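Door task failures: questions I keep getting

Last updated in February by Melina Sotiropoulos

I've been running the door task in our simulated apartment for a good while now, and ever since the tipping fault showed up my inbox has been full of the same questions. So I'm putting the answers in one place! If yours isn't covered, come find me or leave a note on the Lutska tracker. Everything on this page is about the two-arm robot in simulation, working in the room with the open doorway and the blue-and-white floor on the other side.
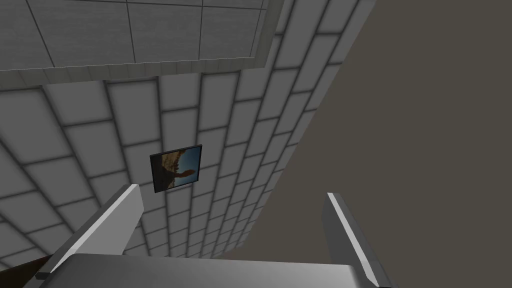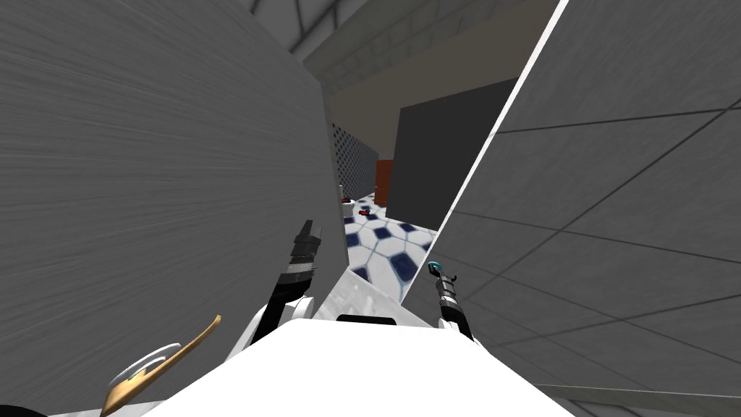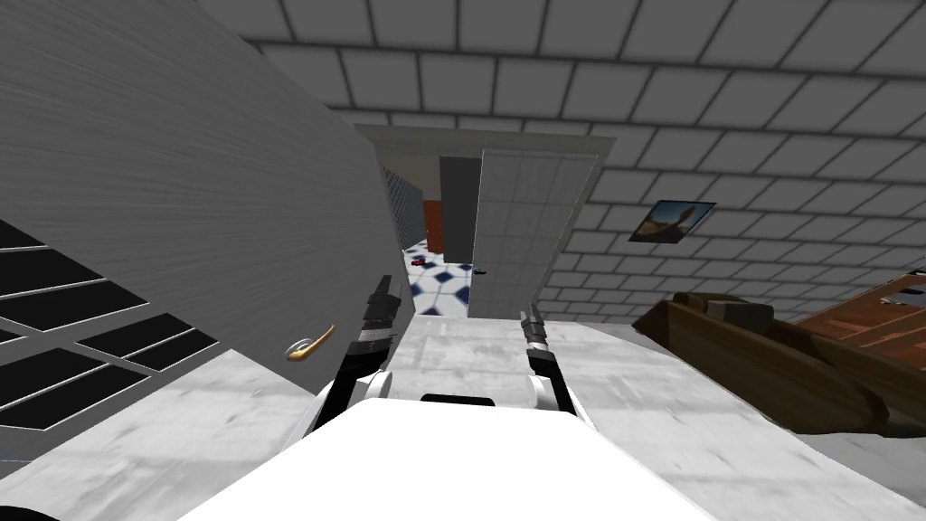
What's the tipping fault, in plain words?

The robot heads for the doorway, one arm touches something it shouldn't, and the base pitches. Once it goes past the limit the controller ought to freeze both arms and end the episode. What we were getting was a controller that carried on as if the floor were still flat. The arms kept chasing their targets, the targets were now somewhere near the ceiling, and you can guess how well that went. Fotis Kouris calls these the stargazers and the name has stuck, so that's the tag to search for.

How often does it happen?

I went back through 1,653 episodes from the old build and found 19 stargazers. That's not a lot, I know. But they came in clumps, and a clump of bad episodes in a training set does more harm than you'd think from the total. Most of ours came out of one overnight job on a Thursday, and we'd already trained on it before I noticed.

So what was causing it?

Two things at once, which is why it took me so long. The first was the tilt check. It read the base angle from the planner (we use one called Galska) and not from the physics engine. Galska plans on a flat floor and always reports a level base, so the check never had anything to catch. I must have read that line of code a dozen times and seen nothing wrong with it.

The second was contact stiffness on the walls. Somebody had turned it way up to stop the fingers from sinking into surfaces – okay, it was me – and a light brush against the wall came back as a shove. Janka Hájek spotted that one by plotting contact forces.

Why didn't the success score catch it?

Because the score only asks whether the door ended up open past a certain angle. It has no opinion about what the robot looks like at the time. If the door is open and the robot is lying on its back, that's a pass. I've added a posture term, but please don't compare new scores with old ones, they aren't the same number anymore.

Could this happen on the real robot?

Not in quite the same way. The real one has its own tilt sensor and a hardware stop that doesn't care what the planner believes. But a policy trained on stargazers can learn that leaning hard on a wall is fine, and I don't want that anywhere near a machine with people next to it. Dinesh Sivakumar has blocked every policy from the old build from being loaded on hardware. If you get a refusal message, that's him, and no, I can't get you around it.

I have data from the old build. Do I throw it all out?

Nope! Run the Urnard filter over it first. It replays each episode, checks the base angle from the physics side and drops anything past the limit. It's slow on long episodes, so start it before lunch. Keep what it drops in a separate folder, please, as we use those for testing the fix.

The filter dropped an episode that looks fine to me. Bug?

Maybe, but check the wrist views before you write it up. From the gripper alone it can be really hard to tell a tilted base from an arm that's simply pointed up, and I've fooled myself both ways. Look at the body view for the same moment and compare how the floor and walls run. If it still looks level, send me the episode and I'll take a look.

Do I need to change anything in my own setup?

Pull the current build and delete any local stiffness override. If you have a file called wall_contact left over from the fall, that's the one. Then run the short door test with a push added partway through. You want to see both arms freeze and the episode end with the reason "tilt". If it ends with "timeout", you're still on the old check.

Is it fixed for good?

It's fixed for a single push on a flat floor, and I haven't seen a stargazer in the normal door task since the change. Myrto Kalogeropoulos is still getting odd behavior when the base catches on the threshold between the two rooms. The freeze kicks in, but late, and the arms get a few extra steps in first. That's open on the tracker under her name, and if you've got logs with a threshold catch in them she'd love to have them.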